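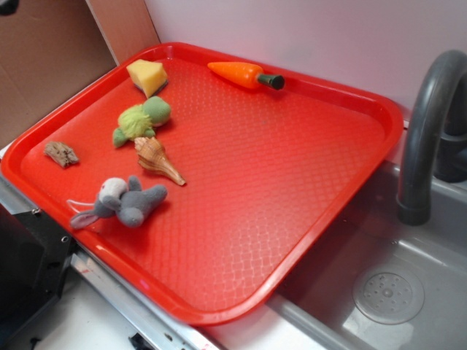
Gripper bake-off, where we are. Short one this month, Ayanda Hlongwane is still chasing parts.

Three candidates on the toy kitchen bench: the Zullden two-finger, the Flukis soft one, and the old parallel jaw with new pads. Same arm, same controller, same red tray, same six objects for all of them. Total so far 1278 attempts, logged by Nusrat Khondokar. 853 clean picks. Will split that by gripper once the logs are merged, please don't quote the total at anybody yet.

First impressions, not results. Zullden is quick and likes the carrot. Hates the seashell, it closes on the taper and slides off. Flukis is slow but very kind to the plush stuff, turtle and mouse both. Bark is hard for everybody. Small, dull, ragged edges, and the depth camera loses it. Old jaw better than expected, Marius Onu is being smug.

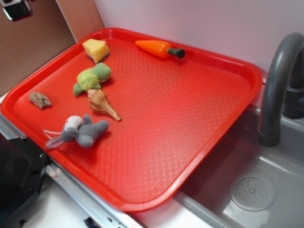 Tray texture is the other headache. All those tiny diamonds throw highlights and the segmentation invents objects out of them. Xiuying Yu turned exposure down to 800 (her units, ask her) and false detections dropped. Still 102 left in the log that need a look by a human. Volunteers to Xiuying pls.

Also, objects stay bunched at one end for now. Spread layouts come next, then the tray goes flat and we repeat the lot. Do not move the tray between runs without writting it down. Tape marks are on the counter edge list, page two of the Ciditano folder.

Augustina Fiadzo has the controller comparison, old firmware vs new. Needs two more evenings on the arm. Book through her, calender is on the shared drive.

Full numbers by August, sooner if the Flukis spare fingers turn up.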